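Virine Community Help
Home and Kitchen > Picnicware, Plastics and Party Gear

Best way to store mismatched plastic bowls and cups between cookouts?

Posted by Shazia Talpur, 4/22/26

Hi all! I've inherited the job of looking after the picnic dishes for our street get-together, and I'm loving it more than I expected. It's all bright plastic, every colour going, bowls and tumblers in different sizes. The kids go straight for their favourite colours and the table looks so cheerful once it's set.

My trouble is the rest of the year. I've been stacking everything in one tower in the hall closet at Starnereo and last August two of the cups were jammed together so tight I had to give up on them. The bowls don't all nest either, the deeper ones sit up high and the whole thing leans. 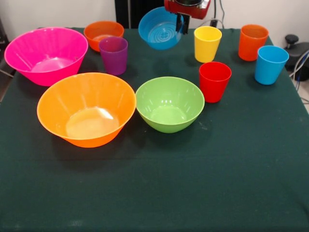
I have one shelf, 15 inches deep, and a lidded tote that used to hold Christmas lights. I'd like to be able to grab the lot and go. Do you keep bowls and cups apart? Sort by size or by colour? And does anyone have a trick for getting stuck tumblers apart without cracking them?

Also wondering about the tablecloth. It's dark green and shows every bit of dust, so I'd like to store it with the dishes if that isn't a bad idea.

Kamran Shaikh
Oh, I love this kind of puzzle! Size first, colour never. Start with the widest bowl on the bottom and work down to the smallest, and if a deep one won't sit properly inside a flared one, take it out and let it start its own pile. Two short stacks ride in a tote much better than one tall one.

For the cups, tear a strip of paper towel and drape it over the rim of each one before you drop the next one in. Tapered tumblers grab each other when there's any moisture left inside, so leave them upside down on a rack overnight first. I keep my cups lying on their sides along the edge of the tote and the bowls in the middle.

Stuck cups: cold water in the top one, then stand the bottom one in warm (not boiling) water for a few minutes and twist gently. Works nearly every time for me, and it's very satisfying when they let go!

The cloth can go in too. Shake it outside, wipe it with a damp cloth if it's the wipeable sort, let it dry, then fold it and lay it over the top as padding. Light dust shows up on dark green whatever you do, so I'd give it another wipe when you set up.

jastosby_jo
i just chuck mine in a big mesh bag and hang it off a hook in the garage. rinse before you use them. never had one stick

Shazia Talpur
Paper towel strips! So simple. Kamran, I tried the cold and warm water on another pair this morning and they popped right apart, thank you! Going with two bowl stacks and the cups on their sides. Jo, the mesh bag is tempting for camping.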